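Section 4. Shelf Fitting and Loading
Nirska Wall Cabinet, Model 1282
Revised 15 October 2020

Complete Section 3 (Wall Mounting) before starting this section. Shelves must not be fitted to a cabinet that is hanging on the upper rail only.

4.1 Fitting the shelves

1. Check that both lower wall screws are tight.
2. Choose the shelf height. Holes in the side panels are numbered from the bottom up.
3. Push a shelf pin into the front and rear hole on each side, using the same hole number throughout. The collar of the pin must touch the panel.
4. Tilt the shelf, pass it through the front opening, and lower it onto the pins with the banded edge facing forward.
5. Press down on all four corners. If the shelf rocks, remove it and compare the hole numbers.
6. Fit the 2 retaining clips supplied with each shelf to the rear pins.

Note: The interior width is 583 mm. Shelves cut by other suppliers must leave clearance on both sides and must not be forced into place.

CAUTION: Do not use nails or wood screws in place of shelf pins. Damage to the side panels from substitute hardware is not covered by the Banov warranty.

4.2 Placing items

1. Put the heaviest items on the fixed bottom panel.
2. Set large boxes toward the back and keep small containers in front.
3. Leave a gap between stored items and the door.
4. Close the door slowly the first time. If it meets resistance, open it and move the front row back.
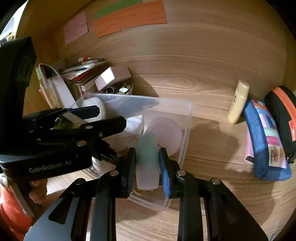 Figure 4-1. Clear plastic storage box on a shelf, behind a small lidded container.

Plastic boxes with hard feet can mark the finish. Felt pads (Lüthi spare parts list, page 2) may be used under the feet.

4.3 Liquids, paper, and labels

Store liquids upright with the cap closed. Wipe up spills at once and dry the panel with a soft cloth. Standing liquid at the joint between the back wall and the bottom panel will cause swelling.

Sticky notes can be used on the interior walls. Strong tape can lift the finish when removed, especially in the first weeks after assembly.
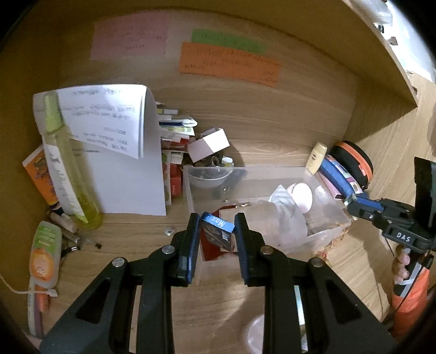 Figure 4-2. Compartment in use, with sticky notes on the back wall.

CAUTION: Do not store solvents, paint thinner, or fuel in the cabinet.

4.4 Common questions

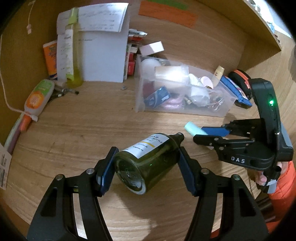

Can a shelf be moved to another height after the clips are fitted?
Remove everything from the shelf first, then pull both clips straight out, lift the shelf off its pins, and repeat steps 2 through 6 of Section 4.1. Replace any clip that no longer snaps onto the pin.

For door adjustment, go to Section 5.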